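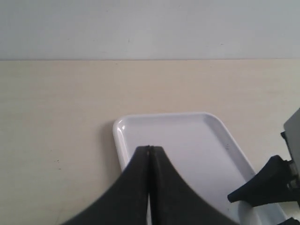
06/10/2024

Drink bottles as bench containers, second go. The claim from the Cunthorpe people is that any clear bottle will do the job of the Zarow cups we buy by the box. I said in December I didn't believe it and I still mostly don't, but I agreed to try it properly before complaining again.

Setup is the pale table by the wall with the white tray on it. The tray was my condition. Last time somebody poured rinse water straight over bare wood and I spent the rest of the morning with a towel. It has a low rim, so it'll catch a dribble and not much more. If we ever tip over a full bottle it all goes on the floor anyway. Note to self – the Fustley tray is deeper, go and find it.

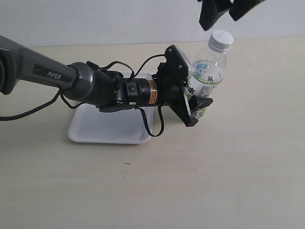

Faustino Lozano

Started with a plain water bottle, cap on, just to see how it stands. Full, it's fine. Empty, it goes over if you nudge the table with your hip. Ishida's notes say an empty bottle is "stable enough for general use," and I would like to know what general use that was. 80 ml of water in the bottom fixes most of it, but then you have a container with water in it, and I wanted a container for dry screws.

Pour test, bottle to measuring jug, stopping at a marker line at 100. First pour 109, second pour 13 over the first, so I stopped writing them down. The neck glugs. Tilting slower helps a bit. I don't think this is a measuring tool and I don't think anyone should pretend it is.
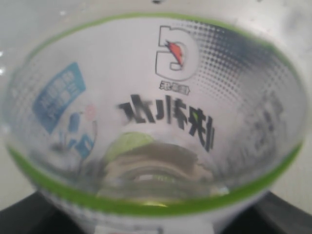
Labels are my other gripe. The idea is that a clear container lets you see what's inside without opening anything, and that holds only if the outside is clear as well. Most drink bottles are printed over half the wall. With the green-rimmed one you look down into it and get the big black characters and the logo backwards through the plastic, plus a patch of dots up one side. Try finding a small black washer against that. I'd want every label off before one of these goes on the shelf, and label glue is a whole other afternoon.

Soaked one spare label in warm soapy water for 19 minutes. Came up at the corners, tore in the middle. Oil might do better. Haven't tried it, and I don't love the thought of oil near the small parts.
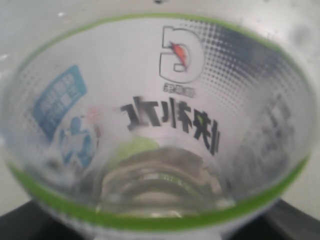 Can the cut ones go in with the clean glassware?
Keep them on their own shelf until the edges have been sanded and checked with a fingertip through a glove.

Still to do: dry screws in a bottle with the label off, next to a Zarow cup, same screws in both. Also price the cups again, the figure Cunthorpe used looks high to me.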